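Cuaderno de taller. Laboratorio de aguas y bebidas, sala 2
Entrada del 28 de octubre de 2025
Anota: Neelam Khurana

Asunto: valoración de la acidez total, segunda tanda, y estado del electrodo

Se retoma el trabajo donde quedó la entrada anterior, con la solución de hidróxido sódico 0,1 N ya preparada y pendiente de factorizar. La factorización se ha hecho frente a ftalato ácido de potasio secado en estufa y enfriado en desecador. Tres pesadas, tres valoraciones. Factor medio: 0,9874. La segunda pesada se apartaba de las otras dos y se repitió; la pesada descartada queda anotada al margen de la hoja de cálculo, tachada con una sola línea, conforme al procedimiento.

Se recuerda que el frasco de hidróxido ha de permanecer cerrado con su trampa de cal sodada. Esta mañana estaba sin ella. La trampa se encontraba en el cajón de los tapones, con el relleno agotado, y se ha cambiado.

pH-metro Clonus. Calibración a dos puntos (4,01 y 7,00). Pendiente del 94 %, por debajo de la obtenida en septiembre y dentro aún de lo admitido por la instrucción interna, que fija el mínimo en el 92 %. La respuesta es lenta: tarda bastante más de lo habitual en estabilizar en el tampón ácido. Se ha limpiado el diafragma con la solución de pepsina y ácido clorhídrico, se ha rellenado el electrolito y se ha dejado el electrodo en cloruro potásico 3 M durante la pausa del mediodía. Por la tarde, pendiente del 96 %. Se propone solicitar un electrodo de repuesto a Pristari antes de que acabe el año, con cargo al pedido ordinario. La referencia del catálogo es la 3227; la que figura en la etiqueta de la estantería corresponde al modelo antiguo, de conector distinto, y conviene retirarla.

Desgasificación. Las muestras carbonatadas se han tratado en baño de ultrasonidos, en vaso de 250 ml cubierto con vidrio de reloj, y a continuación con agitación magnética hasta que dejaron de desprender burbujas. La comparación con el método de trasvase entre dos vasos, que era el que se venía empleando, da acidez algo inferior con ultrasonidos en las cuatro muestras ensayadas. La interpretación más sencilla es que el trasvase deja dióxido de carbono disuelto y este se valora como si fuera ácido de la bebida. No se da por demostrado. Queda pendiente repetirlo con una muestra sin gas como control, por ambos procedimientos, a fin de comprobar que la diferencia desaparece.

Valoraciones. Alícuota de 10 ml, diluida a 50 ml con agua recién hervida y enfriada, punto final potenciométrico a pH 8,1. Resultados expresados en gramos de ácido cítrico anhidro por litro:

Muestra A (refresco de naranja con gas): 2,31 / 2,29 / 2,32
Muestra B (gaseosa): 0,84 / 0,86 / 0,84
Muestra C (tónica): 4,02 / 4,05 / 4,03
Muestra D (agua con gas aromatizada): 0,41 / 0,47 / 0,42

El segundo valor de D se considera dudoso. La bureta presentaba una burbuja bajo la llave que se advirtió al terminar. Se conserva el dato y se repetirá la serie completa, no solo la réplica afectada.

Con fenolftaleína, la muestra A no permite apreciar bien el viraje por su propio color. La observación ya constaba en el cuaderno anterior (página 154) y se copia para que no haya que volver a buscarla. En bebidas coloreadas se empleará exclusivamente el punto final potenciométrico.

Agua destilada. El conductímetro Hedik marca 1,9 µS/cm a la salida del destilador y 3,4 µS/cm en el bidón de almacenamiento. El bidón debe vaciarse y enjuagarse. Mientras tanto, el agua se toma directamente del equipo.

Material de vidrio. Se da de baja una pipeta aforada de 10 ml con la punta desportillada. Las dos restantes se han verificado por pesada a 20 °C y cumplen la tolerancia de clase A. Se ruega que no se guarden junto a las graduadas. El inventario, expediente 789, está actualizado hasta esta baja inclusive.

Hoja de cálculo. La plantilla Wike redondeaba el factor de la base a dos decimales antes de aplicarlo, lo que introducía un error pequeño y sistemático en todas las series. Se ha corregido la celda y se ha bloqueado. Las series de septiembre deben recalcularse con la versión corregida; los datos brutos están completos y no es preciso repetir ensayo alguno. Se enviará nota a quienes recibieron el informe provisional.

Próxima tanda, en noviembre: bebidas de limón, con y sin azúcar. Interesa en particular separar la contribución del ácido cítrico de la de los citratos añadidos como correctores, que la valoración simple no distingue. Se anotará siempre la lista de ingredientes completa.

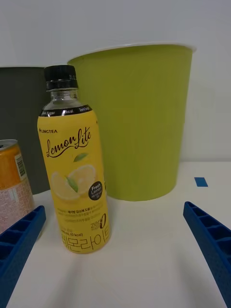

Última modificación de esta página: 28/10, 17:42 h. Revisión 3.

Lemon Lite, de LINGTEA, botella de plástico con la indicación «Zero Sugar» y «0kcal» en la banda negra. Se incluye en el grupo sin azúcar de la próxima tanda.

Para ese grupo se medirá además el índice de refracción. En ausencia de azúcares la lectura en grados Brix carece de su significado habitual y no debe trasladarse al informe como contenido en azúcar; se consignará como «extracto refractométrico», sin más.

Residuos. Las disoluciones valoradas se neutralizan y se reúnen en el bidón de acuosos. El bidón en uso admite todavía la tanda siguiente. Los restos de solución de pepsina van aparte.

Pendiente:
Repetir la serie D.
Control sin gas por trasvase y por ultrasonidos.
Recalcular septiembre.
Pedido del electrodo.
Enjuague del bidón de agua y nueva lectura de conductividad.
Preparar 560 ml de tampón pH 7,00 a partir del concentrado y rotular con fecha de caducidad.

N. K.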